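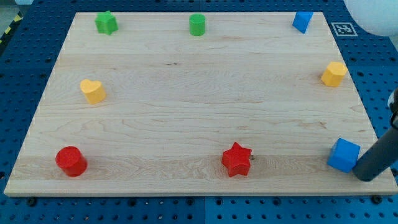
Figure 2. Blocks set out around the edge of the maple board, with the centre left free.

3.2 Blocks and board

The sorting task used a set of coloured blocks placed on a flat maple board (Figure 2). The shapes were chosen so that no single feature was enough to tell every block apart. Colour is shared across shapes: the star appears in green and in red, and so does the cylinder. The two cylinders also differ in size, the red one being the larger. The heart and the pentagon are both yellow, and the cube and the triangular prism are both blue, so within these pairs only the outline separates one block from the other.

The pale board was preferred to the blue table surface after early trials by Dandov, in which the blue blocks were often confused with the background. The grain of the maple is faint and caused no such trouble. The board was not moved between layouts.

Each layout began with the blocks near the edge of the board. Positions were drawn from a list of 29, and the angle of each block was left to the person setting it down. We did not correct small tilts. Layouts in which two blocks touched were kept if both outlines could still be made out from above.

Olesia Dmytriv prepared the layouts in sessions of 16, with a break after each session. The full set contains 1,666 layouts, all made in July. Layouts from the first Monday were set aside for practice and are not used in the results below.

Labels give the colour and shape of each block, in that order, following the scheme of Pavliuk. Size is recorded for the cylinders only.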